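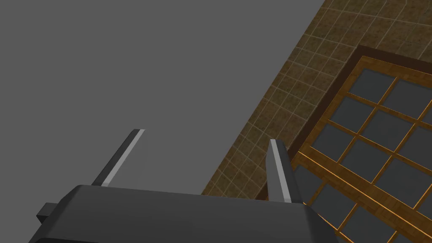

The packing hall at Kashindye changed over in June, and I have now worked enough shifts beside the new cells to write down what is different. I have kept to the parts I deal with myself.

The old arrangement was 12 people on two benches, picking small parts from trays into cartons. The new one is four cells, each with a single arm and a parallel gripper, and six people looking after them across the shift. The other six went to goods-in and returns. No jobs were cut, although two people on the night side left before the move and were not replaced. Draw your own line between those.

## Simulation first

Every new part is tried in simulation before it reaches a cell. Osport supplied the software and we write the pick routines. The rendered rooms bear little relation to our hall, and for checking approach angles that does not matter much. What matters is the finger geometry, the opening width and the friction values, and the last of these we still get wrong. A setting that holds a moulded cap will let a bagged one slide.

The practical effect is that a packer now spends part of the day at a desk. Two of my colleagues like this. One has asked to go back to lifting trays, and I have some sympathy: the chairs are poor and the screens face the roller door.

## Pace

On the bench, the pace was set by whoever stood at the end of the line. If that person slowed down, so did everyone else. The cells run at a fixed 90 picks per batch, then pause for a tray change. The pause is short and it is ours to fill, which in practice means clearing the reject bin, wiping the finger pads and signing the sheet.

Breaks are harder to arrange. A bench could be left. A cell can be left too, but it raises a fault if the tray runs out, and the fault goes to the supervisor's screen with a time on it. We raised this with Pedico, who did the installation, and they have added a hold state that does not log as a stop. It works on three cells. The fourth has older firmware.

## Skill and pay

The grade for cell work is the same as the grade for bench work. The job sheet, however, now lists fault recovery, pad replacement and routine editing – none of which were on the old one. The Emero site settled this with a separate grade before their cells were switched on. Ours is still under discussion.

## Smaller things

- Ear defenders are no longer needed at the packing end. The tape machine was the noise.
- Wrist complaints are down. Neck complaints are up, from the desk.
- Talking is harder, as the cells are spaced well apart – shift handover is now mostly a written note.
- Pads wear unevenly. Swap both, even if one looks fine.

I will add the friction values for bagged parts when we have a set that holds for a full batch.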